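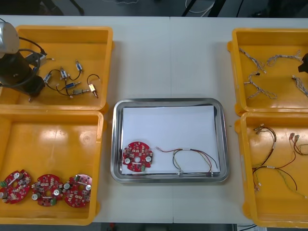

Two-arm kitting station with yellow parts bins on either side of a steel tray.

Home Browse Topics Contribute Log in

Demonstration collection (kitting)

Last revised in November by Graça Teixeira

Demonstration collection is the stage of a robot learning project in which examples of a task are recorded so that a control policy can be trained on them. In kitting, the task is to pick a set of parts from open bins and place them together in a tray, ready for an assembler or a packing line. Each recorded example is called a demonstration or an episode. It normally consists of the video from every camera at the station, the joint positions of the arms, the state of each gripper and a short written instruction.

The method is used where parts are hard to describe to a conventional program. Rigid parts of known shape can often be located by matching them to a model. Cables, harnesses and components with attached leads take a different form each time they are put down, and examples of successful handling are often the more practical source of information.

Station layout

A common layout gives each part type its own bin and reserves the middle of the table for the finished kit. The Vilela layout, named after the workshop where it was first written up, uses two arms facing each other across the table. Bins on the left are served by the left arm and bins on the right by the right arm, so that neither has to cross the tray while the other is working.

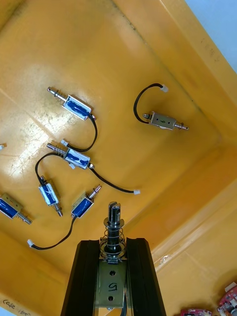

Small solenoids are widely used as a training part. The metal body offers flat faces for a parallel gripper, but the plunger and spring make some approaches unsuitable, and the lead wire may catch on a neighboring part during the lift. Marking individual parts by hand allows reviewers to check that the same piece has not been picked in every episode. Raquel Correia, in her notes on the Caler parts set, recommends that bins be stirred between episodes and refilled in no fixed order.

Flexible parts

A wire harness has no single correct grasp. Operators are usually instructed to take hold of the bundle where the strands run close together, and to avoid connectors, which can be damaged or pulled loose. The free end is left to trail, and the arm moves slowly enough for it to settle before release.

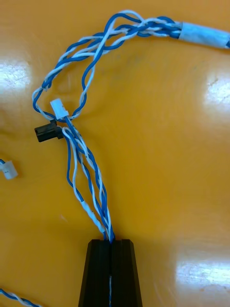 Reading time: 2 minutes

Wrist cameras are of particular value for this class of part. An overhead view shows where a harness lies in the bin, but the arm itself may hide the point of contact. The wrist view keeps the gripper fingers and the strands between them in sight. Glare from overhead lights is a known difficulty on glossy surfaces. Some teams diffuse the lighting, while others leave it unchanged so that the policy learns to work with reflections.

Review and labeling

The Trodis procedure divides each episode into approach, grasp, transfer and release. A reviewer marks the start of each part and records whether the kit was complete. Episodes with a failed first grasp are kept if the operator recovered, as they show the policy how to correct an error. Episodes interrupted by a fault are removed.
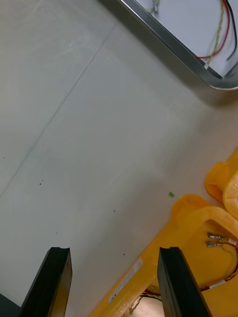
Word count: 547

Movements with an open, empty gripper are also retained. They teach the policy how to travel between the bins and the tray, and trimming them too closely may produce abrupt starts. The Zukau collection, which contains 2,000 kitting episodes, set aside 127 of them for testing and did not use these in training.

See also

Bin picking
Deformable object handling
Imitation learning
Parallel gripper
Teleoperation
Wire harness assembly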